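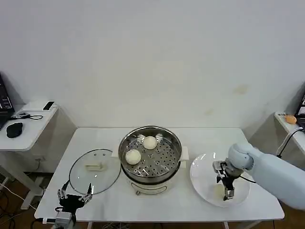
Decha Khamphan bittet vor Eintritt in die Tagesordnung um Auskunft, weshalb der Antrag auf Wiederaufnahme der drei ausgetretenen Mitglieder nicht fristgerecht versandt worden sei. Die Vorsitzende verweist auf § 7 der Satzung; die Frist sei am Vortag eingehalten worden.

Protokoll der Sitzung des Ortsvorstands Bromholm vom 21. November 2021

Leitung: Ankica Milošević
Protokoll: Noura Abu Hammour

TOP 1 – Mitgliederstand
Der Ortsverband zählt 1.007 Mitglieder. Davon haben 900 den Jahresbeitrag entrichtet. Die Mahnungen gehen bis Monatsende hinaus.
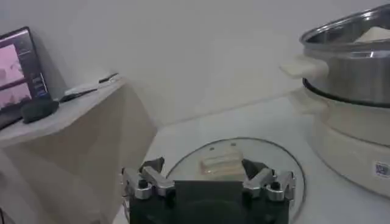 Runder Glasdeckel auf weißer Fläche

TOP 2 – Wiederaufnahme
Apinya Rungrueang spricht sich für eine Einzelabstimmung aus. Thanakorn Chaiyaporn hält dem entgegen, die Betroffenen hätten den Verband gemeinsam verlassen und seien gemeinsam zu behandeln. Der Antrag auf Einzelabstimmung wird mit fünf gegen vier Stimmen angenommen,
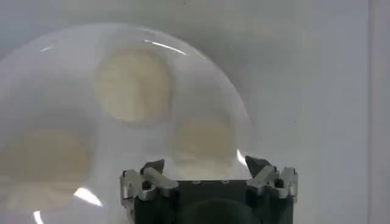 die Abstimmung selbst jedoch auf die nächste Sitzung vertagt. Bis dahin sind öffentliche Äußerungen zur Sache – auch gegenüber dem Nachbarverband Dardale – zu unterlassen.

TOP 3 – Parteitag im April
Für die Anmietung des Saals in Mostell werden 1.000 Euro bewilligt. Einstimmig.

Ende der Sitzung: 21.40 Uhr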